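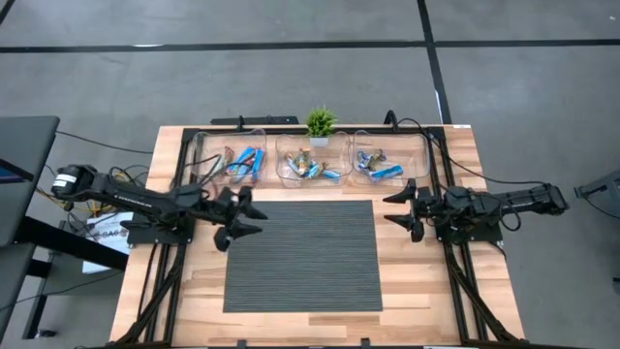 Technology | How Things Work

How does a robot arm know what to do?

A robot arm has motors in its joints. The motors do the moving, but they can't decide anything. The deciding is done by software, a set of instructions running on a computer.

Say you want two arms to sort snacks into clear bins. The first job for the software is called perception. A camera picture reaches the computer as a huge grid of numbers, one set for each tiny dot of color. The software has to work out which dots belong to a snack and which belong to the mat under it.

Shiny wrappers make this hard. They crumple, they catch the light, and they lie on top of each other.

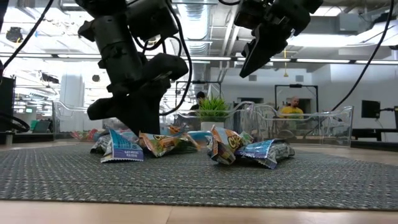

Next comes planning. The software picks one snack and works out a path for the gripper to follow. With two arms, it also has to keep them from bumping into each other.

The last job is control. Many times a second, the software checks the angle of each joint and compares it with the plan. If a joint is 2 degrees off, the motor gets a small push to fix it.

Try it yourself: put 14 small things on a table and ask a friend to close their eyes. Guide your friend's hand using only words like "left," "down" and "close." You are the software now.

Written by Perrine Vidal
Last updated 19 June 2023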